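Section 3: Registering an export consignment

This section covers the registration of a consignment in the Wendum trade portal, from the opening of a shipment file to the release of the certificate of origin. It assumes that your company account has been approved and that at least one user holds the Declarant role. If the account is still pending, go back to Section 2.

3.1 Before you start

Have the following to hand:

- the commercial invoice, in its final form
- the packing list
- the commodity code for each line of goods
- the supplier's declaration for any goods you did not make yourself
- the name and address of the consignee, as they appear on the order

Note: A pro forma invoice is accepted for a draft file only. The portal will not let you submit a file until the final invoice has been attached.

Note: The Jistevden desk handles consignments leaving by sea. The Urkthorpe desk handles road and air. A file sent to the wrong desk is returned unopened and keeps its original number.

3.2 Opening a shipment file

1. Sign in and choose Consignments, then New file.

2. Select the exporting company. If you act for more than one company, check the registration number shown under the name. Companies in the same group often have names that differ by one word.

3. Select the country of destination. This is the country where the goods will be used or sold, and may differ from the country of the buyer.

4. Enter the delivery term and the named place. Both fields are required. The named place must match the invoice.

5. Choose the handling desk.

6. Press Save draft. The portal issues a file number of 12 characters. Quote it in all correspondence. 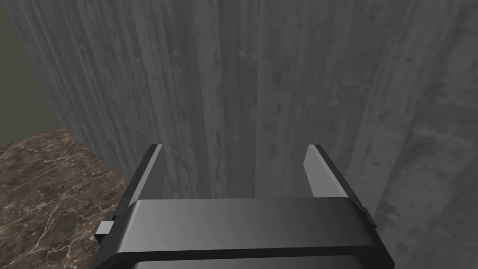 3.3 Entering the goods

1. Open the Goods tab and press Add line.

2. Type the commodity code without spaces or full stops. The description is filled in from the tariff. Do not overwrite it. Your own trade description goes in the field below.

3. Enter the net mass and the gross mass in kilograms. Gross mass includes packing but excludes the container.

4. Enter the invoice value of the line in the currency of the invoice. The portal converts it at the rate in force on the day of submission. A draft shows the rate for the day it was last saved, so the total may change.

5. Select the country of origin. For goods worked on in more than one country, use the origin worksheet (Annex B) before making a selection.

6. Repeat for each line. A file can hold up to 40 lines. For larger consignments open a second file and enter the first file number in the Linked file field.

Caution: Deleting a line also deletes the documents attached to it. There is no undo. If a line is wrong, edit it.

Goods sent to a fair or exhibition and due to come back must be entered with the procedure set to Temporary. If part of the stock may be sold at the event, split it into two lines, one temporary and one permanent. Changing the procedure after release requires a written request to the desk.

3.4 Attaching documents

1. Open the Documents tab.

2. Choose the document type before you upload. Files uploaded as Other are not read by the checking routine and will hold up the submission.

3. Upload each document as a separate PDF. Combined scans are rejected.

4. For each supplier's declaration, tick the goods lines it covers.

5. Press Check. Missing items are listed in red at the top of the tab, with the number of the line concerned.
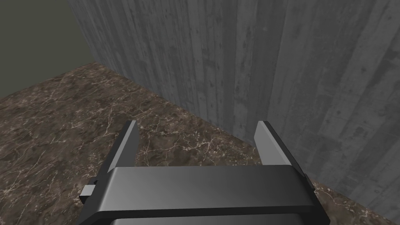
The check looks only for the presence of documents and for mismatched totals. It does not test whether a declaration is valid for the goods. That is done by the desk after submission, and an out-of-date declaration is the usual reason for a query at this stage.

Where the supplier has given a long-term declaration, attach it once under Company documents and link it to the file. It then remains available for later consignments until it expires. Long-term declarations issued before May must be replaced with the new form, which has a separate box for the period covered.

3.5 Submitting the file

1. Open the Summary tab and compare the totals with the invoice.

2. Select the type of certificate. If the destination has a trade agreement in force, the preferential certificate is offered first. Choose it only if every line qualifies. Lines that do not qualify must be moved to a linked file.

3. Enter the name of the signatory. The signatory must be on the company's list of authorised persons.

4. Press Submit. The status changes to With desk and the file is locked.

The desk replies within 2 working days. If a query is raised, the file is unlocked for the lines concerned and a message appears in the Queries tab. Answer there. Replies sent by email are not added to the file.

Caution: A query left open for 3 working days closes the file. A closed file cannot be reopened and a new one must be made.

3.6 Printing the certificate

1. When the status shows Released, open Certificates and press Print.

2. Use the pre-printed Tran stock supplied by the desk. Certificates printed on plain paper may be refused at the border.

3. Set scaling to 100 per cent and turn off any fit-to-page option.

4. Sign in ink in the box at lower right.

If the sheet is spoiled, press Report spoiled sheet, enter the serial number and print again. Keep the spoiled sheet with your records.

Contacts for this section

Sea consignments: Leire Collado, Jistevden desk
Road and air consignments: Shona Doolan, Urkthorpe desk

Section last revised 10 Jul 2018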